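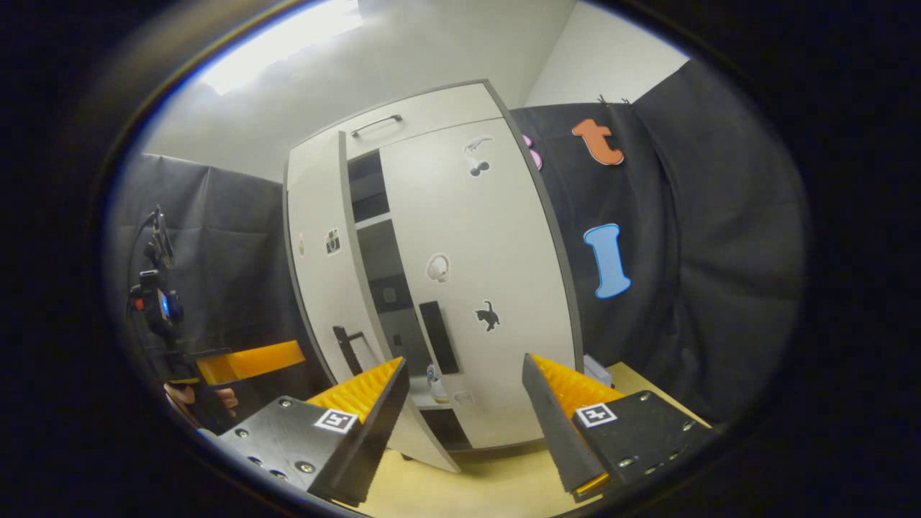 Call for Participants: Household Demonstration Study, Second Round

Hallwood Robotics Group is looking for people to join the second round of our household demonstration study, and we would love to hear from you whether or not you have ever been near a robot. Most of the people who helped us in the first round had not. They cooked, they had children, they had opinions about how a cupboard ought to be put in order, and that was just what we needed.

What we are studying

For the past few years our group has been asking how a robot arm can learn everyday chores from people doing them by hand. The method we use is simple to describe. A participant holds a gripper in each hand, with a camera mounted on it, and does the chore through the gripper: opening a door, putting something on a shelf, closing the door again. The recordings are then used to train a program that moves a robot arm with the same kind of fingers. No robot is in the room while you work, and you will not be asked to steer one.

In the first round we collected 1,134 usable demonstrations, nearly all of them with cabinets and small containers. The result that surprised us came out of the comparison between people. We had expected that the program would learn best from our smoothest participants, the ones who opened a door in one clean pull every time. It learned better from a mixed group, including people who missed the handle, backed off and tried again. The second attempts seem to have taught it what to do when its own first try went badly. We would like to find out how far that holds, and so this round is built around variety -- different hands, different heights, different habits.

The work itself

You will be at a table with a tall white cabinet on it, decorated with stickers (a cat, a bird and some cherries among them). Its doors have bar and lever handles, which call for rather different approaches with a pair of soft ribbed fingers, and you will find your own way of dealing with each. The black-and-white square markers on the fingers are used by our software to work out how far apart the fingers are, so we do ask that you keep your own fingers off them.

A session has 3 parts. First comes a practice period, with one of our staff beside you, in which nothing is recorded and you can be as clumsy as you please. Next you do a set of short tasks at the cabinet, mostly opening, closing, and moving small things in and out of the compartments. After a good long break with tea and something to eat, you do a second set in which the cabinet has been turned or moved a little, and the instructions are looser. We may only say "put this away," and leave the rest to you. Some people find the second set more tiring and some find it more fun, and we would like to hear which it was for you.

Each person comes in for four sessions over the month of August. If you can only manage two, please write anyway and tell us so, as there are a few shorter places.

Who can take part

We are looking for 16 people, all of them 18 or older. You should be able to hold a tool a bit heavier than a hair dryer in each hand for several minutes at a stretch, with rests in between. Left-handed people are very welcome; we had too few of them last time and it shows in the results. So are older adults, people with small hands, and anyone whose grip is not what it used to be, provided the weight is comfortable for you. You can try the grippers at an introductory visit before you agree to anything.

You do need to be comfortable following spoken instructions in English. You do not need any background in computers or engineering. If you work on robot learning for a living, we are afraid we can't take you for this round, although you are welcome to drop by and argue with us about the method.

What is recorded

The cameras on the grippers look toward the fingers and the table. They may pick up your hands and sleeves, and now and then the hand of a staff member or another participant. We don't record sound. Recordings are stored under a number, and your name is kept in a separate file that only the study staff can open. You may ask us to remove your recordings at any point up to the end of the study, and you will be paid for the sessions you did all the same.

Payment and practical matters

Participants are paid by the session, at the end of each one, and we cover bus fare or parking on top of that. The full rates are in the information sheet, which we send to everyone who gets in touch. The lab is on the ground floor of the Zanditz Building, with a level entrance on the parking lot side. Please wear sleeves that are close at the wrist or can be rolled up, and leave rings and bracelets at home if you can. Chairs are available for anyone who would like to do the tasks sitting down, and the table can be lowered.

A word about the analysis, for those who like to know where their effort goes. The recordings from both rounds will be used together to train a program we call Rusura. We will train it several times over, on recordings from a single person, from a few people, and from everybody, and then count how often the robot arm manages to open a door it hasn't met before. A short report in everyday language will be mailed to every participant -- we did this last time, and several people wrote back with better questions than our reviewers had.

How to apply

Write to the study desk at Hallwood, care of the Iyengar Reading Room in the Zanditz Building, or fill in a card at the front counter there. Please tell us your age, which hand you write with, your height if you don't mind giving it, and which days of the week suit you. There is no need for a résumé. Introductory visits are arranged in the order in which we hear from people, and we answer everyone, including those we can't place.

Posted Jul 1, 2019. Open until all places are filled.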